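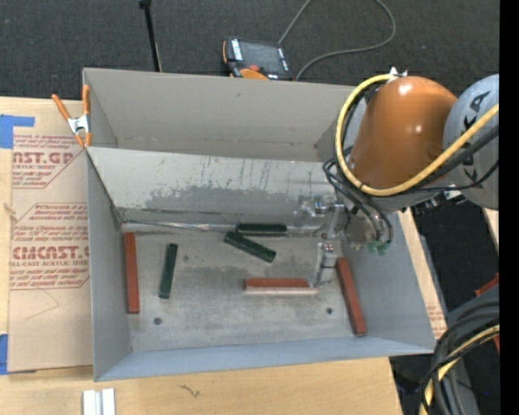 *Page last changed: 2025-01-22*

**Figure 3.** The bin-picking cell with six bars in the bin, three red and three dark green. The gripper has reached the end of one of the red bars. The sloping panel at the rear shows the worn band discussed in the text.

### 4.2 Picking bars that lie close to a wall

We come now to the part of the work that took up most of our patience, and which we think will be of most use to anyone setting up a cell of their own. A bar lying in the open middle of a bin is a fairly kind object to pick. It has two long sides, the gripper can come straight down over it, and a small error in the estimated angle does little harm. Bars beside a wall are far less forgiving, and Figure 3 gives a good idea of why. One red bar lies along the left wall, another is beside the right wall, and a green one rests against the seam at the foot of the sloping panel – so that half of the bars in the bin have a metal surface on one side of them.

Our first planner, which we had carried over from the Tismont cell with very few changes, scored each grasp by how near it came to the centre of the bar. For bars by a wall this sent one finger into a gap that was often too narrow for it. The Ridlow planner, described in Section 3, is allowed to slide the grasp along the bar towards either end and pays a small cost for doing so. An end grasp is less steady once the bar is in the air, but it leaves the fingers a good deal more room on the way down.

We ran 47 trials with each planner, putting the bars back by hand between trials. The older planner gave up without a grasp in 18 of them, while the new one gave up in 2. We were very pleased with this, though we should add that the new planner was slower, taking up to 13 seconds to settle on a grasp when several bars lay close together.

The worn band across the lower half of the panel deserves a word as well. Its edges are uneven and it is darker than the metal above, and the segmentation step sometimes took a stretch of it for part of a green bar. Rizal Wijaya suggested masking the panel by its known slope instead of by its colour, and we have kept his mask for all the results given here. The scratches higher up caused no trouble that we could find.

Section 4.3 repeats the trials with the bars stacked two deep, using the Sonditz depth filter.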